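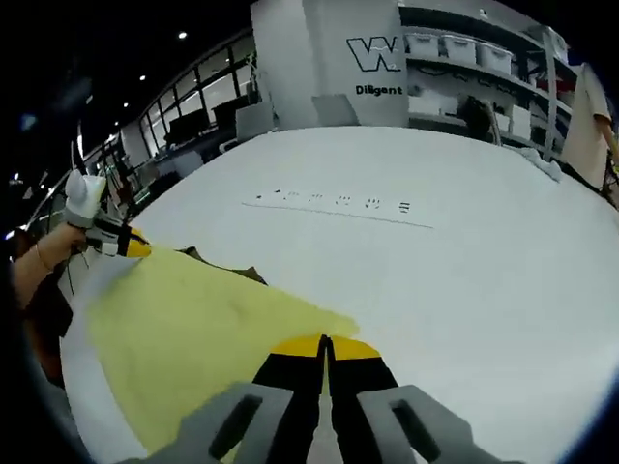 In March I went to the open day in Itley, together with my colleague Magnus Pollock. I work with packing machines, so robots that handle clothes are new for me, and I wanted to see how people teach them.

The visit started with a short talk. Then we went to the big white table, where a person works with two hand-held grippers, one for each hand. The job is to fold laundry, and every movement is recorded for training.
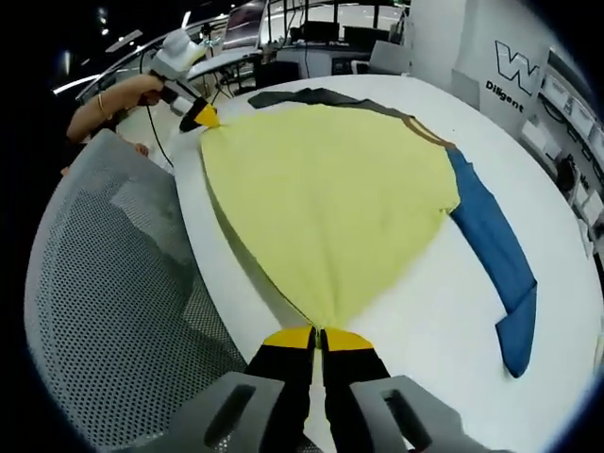 One gripper at each end of the yellow shirt.

I asked how many recordings they have. The answer was 3754, and they want many more. One shirt is repeated 20 times, and then they take another one. Magnus thought this is boring work, but the operator told us that after some days the hands do it alone.

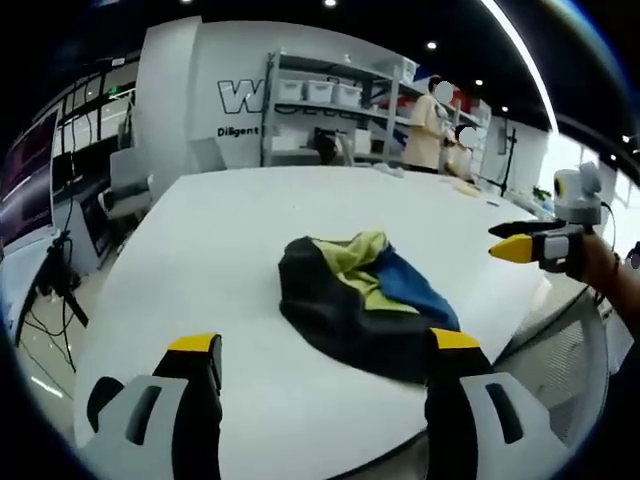

What surprised me is how slow you must be. I was allowed to try it for 3 minutes, and I could not even find the sleeve. With fingers you feel the cloth, but with the grippers you have only your eyes. 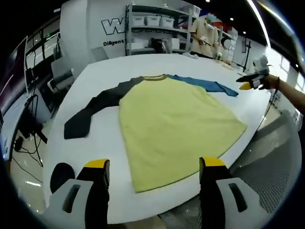

Magnus was better than me, and he mentioned it several times on the train to Drorside. Next I would like to see the robot that learns from all this. They said it will be shown in Gostholm, so I already asked for a place.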